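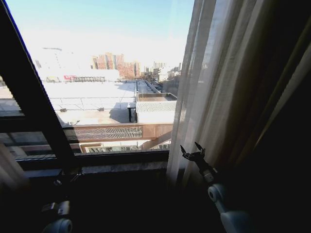 I used to wash my sheers when I noticed they looked gray, and by then they'd been gray for ages. Now I do them twice a year, in April and again when the heat comes on, and the whole job takes one Monday morning.

Shake them out of the window first if you're high enough that no one is underneath (I'm over rooftops, so I go for it!). Then cold water, gentle cycle, half the soap you think you need, and a mesh bag if there are hooks still on. Skip the dryer completely. I hang mine back on the rod damp and let the weight pull the creases out -- haven't ironed a curtain in years.

The heavy dark ones I only vacuum, top to bottom with the brush end. Mine are from Olham, 58 inches wide, and the one time I put a pair in the tub I could barely lift them out.

While everything's down, do the sill. Stone hides dust like crazy, especially the speckled gray kind, so run a dry cloth over it and see. Then a damp cloth with a drop of dish soap, and dry it right away. No vinegar on stone, please -- I dulled a patch of my old one that way and had to put a plant on it.

Glass goes last, and I wait for the sun to move off it or it streaks.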